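Drumuvo Hard Wax Oil - Clear Satin

Product code 2611
Home > Wood care > Interior finishes > Oils

Drumuvo Clear Satin is a hard wearing oil and wax finish for interior wood. It can be used on tables, worktops, shelves, doors and stair treads, on new or sanded wood. It soaks into the surface and leaves a low sheen, and worn patches can be redone without taking the whole piece back to bare wood.

Supplied in 1 litre and 2.5 litre tins. Also available in Clear Matt and in two tints, Woo and Flurstead. Woo is a pale tint for ash, birch and maple. Flurstead is a mid brown and is mostly used on oak. Tints can be mixed with each other but not with the older Clulov range, which is solvent based and has a different drying time.

Preparation

The surface must be clean, dry and free from grease, polish and old varnish. Sand along the grain, finishing with 120 grit for floors and stairs and 150 for furniture. Going much finer than this closes up the wood and the oil will not soak in properly. Vacuum off the dust and wipe down with a dry cloth. Do not use a tack rag, as some of them leave a residue.

Oily timbers such as teak and iroko should be wiped with methylated spirits first and left for 30 minutes. Always do a test patch on the underside or on an offcut - clear oil darkens most woods a little, about as much as wiping them with a damp cloth.

Not suitable for laminate, foil or printed wood-effect surfaces. The oil cannot soak in and will stay sticky.

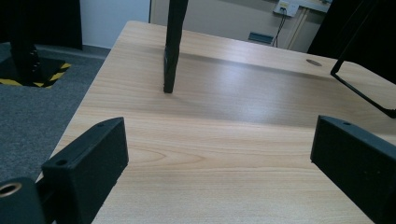 Product notes by the Wood Finishes Buyer, Clulov Trade Counter
Last updated 2023-05-20

Application

Stir the tin well, right down to the bottom, and again every so often while working. Do not thin. Apply a small amount with a brush, a short pile roller or a lint-free cloth and spread it as far as it will go. Two thin coats are needed. A thick coat takes days to dry and marks easily.

Leave 4 minutes or so, then wipe off anything still sitting on the surface. Edges and end grain take more oil than the face, so go back over these before wiping. Leave overnight before the second coat. In a cold workshop allow longer - the January batch of returns we had were nearly all from jobs done in unheated rooms.

Light use is fine after a day. Keep water, hot pans and rugs off the surface for two weeks.

Coverage and drying

Coverage per litre: some 80 square feet, two coats
Working temperature: above 10 degrees C
Finish: satin
Clean up: white spirit

Looking after the finish

Wipe with a cloth wrung out in warm water and a drop of washing up liquid. Avoid bleach, cream cleaners and scouring pads. When water stops beading on the surface, clean it, let it dry and rub on one very thin coat.

Safety

Cloths soaked in oil can heat up and catch fire by themselves. Lay them out flat outside to dry, or put them in a metal bucket of water, before putting them in the bin. Keep the room well aired. Keep out of reach of children.

Delivery and returns

Tins are sent by road only and cannot go to a parcel locker. Unopened tins can be returned within 30 days with the receipt. We cannot take back opened or tinted tins unless they are faulty.

Related products

Drumuvo Maintenance Oil
Drumuvo Clear Matt
Flurstead Tint
Lint-free cloths, pack of ten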